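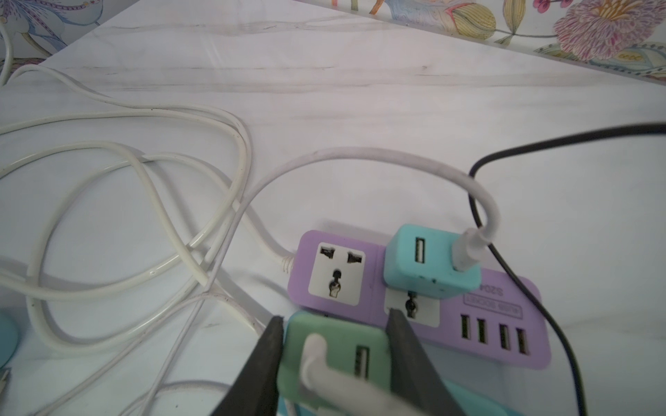
Page last changed: February

Can starch glue hold a parcel shut?
Student project report, Materials and Markets module
By the Ivham packaging group

We loved this project! The question was whether a starch-based glue could replace the petroleum-based one that Barros, a small box maker, buys for its mailing cartons. We compared two products, Geketti (potato starch) and Vitetti (a standard synthetic), on plain brown board.

Each glue got 500 cartons, sealed, left overnight and then pulled open on the test rig. We repeated the humid cupboard run 3 times as the first results looked too good - they held up!

Geketti was slower to set but tore the board fibres nearly as often as Vitetti did, and it washed off our brushes with tap water (a huge plus at clearing-up time). In damp air it weakened, mostly along the short flaps.

We also sent a survey to online shoppers and got 853 replies, far more than we'd hoped for. Most would happily accept a starch-glued box. Next term we want to try thicker board and a wax coating.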